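Proltthorpe lab puts toy bolts in front of two robot arms and calls it a library
2026-01-05

PROLTTHORPE – A pair of robot arms has been working over a paper-covered table at Lascombe since April, and the company behind them would like you to know it has 774 recordings to show for it.

The project is called Wasel. Its stated aim is to collect enough examples of two-handed work that a learning system can pick up the basics of assembly without being programmed step by step. The examples involve plastic toy bolts, nuts and strips with holes in them, in the colors you would expect from a preschool.

Toy construction pieces on the mat at Lascombe, with the two grippers over or beside them.

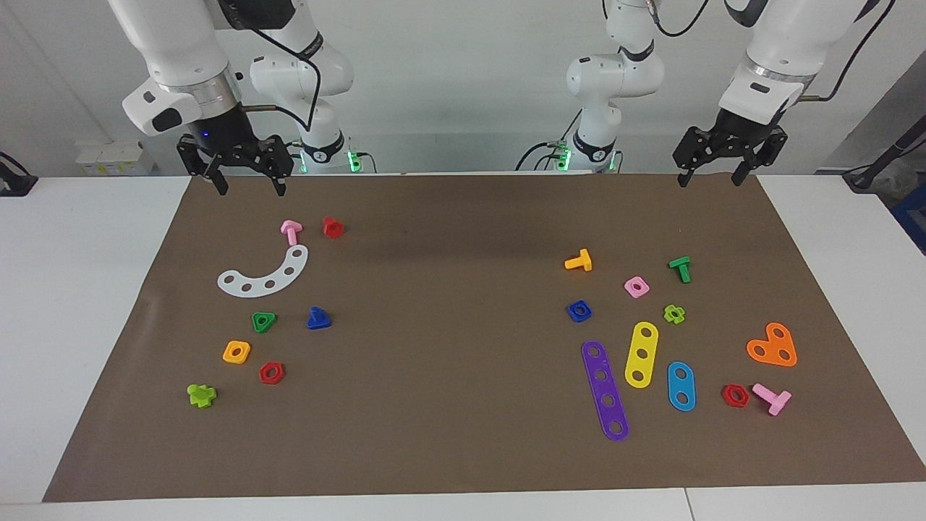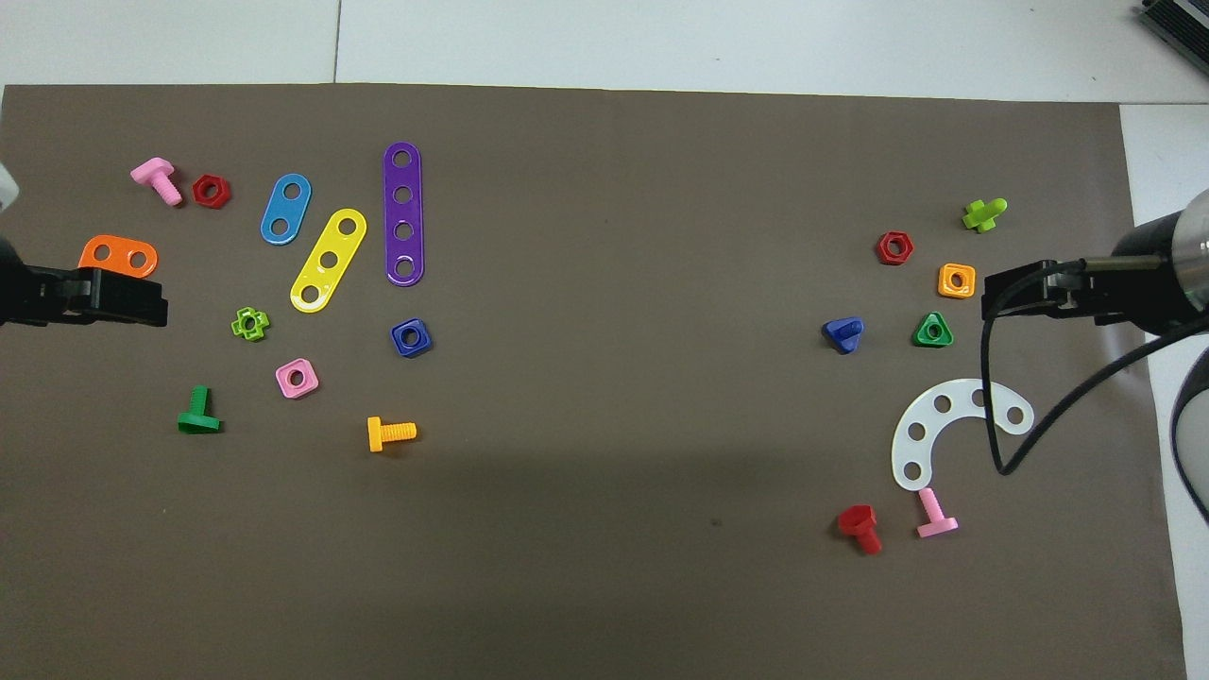

Of the 774 recordings, 600 are described as usable. Lascombe has not published the rules it uses to sort the good ones from the rest, and the project summary gives the matter one sentence. A failed grasp can be as useful to a learning system as a clean one, depending on how it is labeled, so the missing explanation matters.

The summary lists 13 tasks, most of them variations on picking up a piece and putting it somewhere else. Only 3 call for both arms to handle the same piece, a thin share for a project sold on two-handed skill.

Didenko, the parts supplier paying for a portion of the work, says it hopes to use the results on its packing line. Its own bolts are steel, oily and mostly the same shade of gray. Whether anything learned from a pink plastic one carries over is the question the whole effort hangs on, and no test of it has been scheduled.

Lascombe says the recordings will be offered to other labs later this year. It has not set a price or named a license.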